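*Melaletti — tabletop tidying notes. Kept by Ifor Foulkes, last tinkered with in August.*

Hello! If you've landed in this folder looking for proof that a robot can clear up after breakfast, have a cup of tea first and lower your hopes a bit. I started Melaletti because Nathalie Baert bet me that no machine would be trusted with our kitchen before she retired, and I'd quite like to win (she has 18 years left, so I'm not panicking yet).

The chore is as dull as I could make it: small household bits, one plate, two hands. Things get picked up, put on the plate, or taken off it again. A toddler can do this. A toddler can also do it with jam on their hands while shouting, and I think about that a lot.

## What the work looks like

The robot has two arms and a proper pair of hands with fingers, and the views are from its own head, looking down at the table. I went for a plain white plate with a black rim — easy to find by eye, and I hoped easy for the software too.
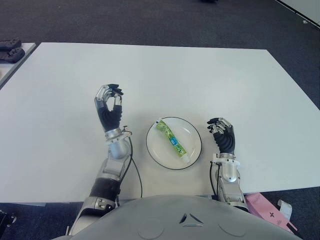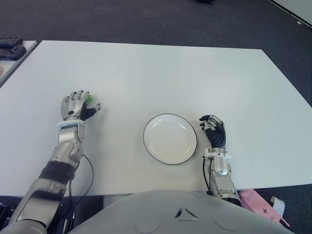 ### Known grumbles

- **Toothpaste.** A tube is a horrid shape to grab. One end is flat, the other has a cap, and the middle gives when you squeeze it. With the tube lying on the plate as in the first picture, the fingers have to come down close to the rim as well, and they don't always like that.
- **Small round things.** The little green one in the second picture is held between finger and thumb, and I'm fond of that grip. It's also the one I trust least, as a small slip sends the thing off across the carpet and me after it.
- **The spare hand.** Most jobs here only need one. I'd love the other to steady the plate, but `v4` doesn't do that yet.
- **Speed.** Slow! Sivaprasad Nair timed himself against it on a Tuesday and finished his sandwich in between goes.

## Using the files

Runs are sorted into 4 folders, by object and then by hand. There are 4,000 clips altogether, good and bad mixed, and I've left the fumbles in on purpose — please don't filter them out and then write to tell me how well your model does.

Labels are mine, checked by Philomena Kwofie, who is stricter than I am about what counts as "on the plate". Where we disagreed, hers won. Look for `checked` in the notes column.

## So, can it do chores?

Not yet, I'd say. It can do bits of chores, on a clear day, with someone nearby. Wet cutlery and anything in a carrier bag are still a long way off. Balakrishnan Kamath wants to try folded tea towels next, and I've told him he can write that README himself.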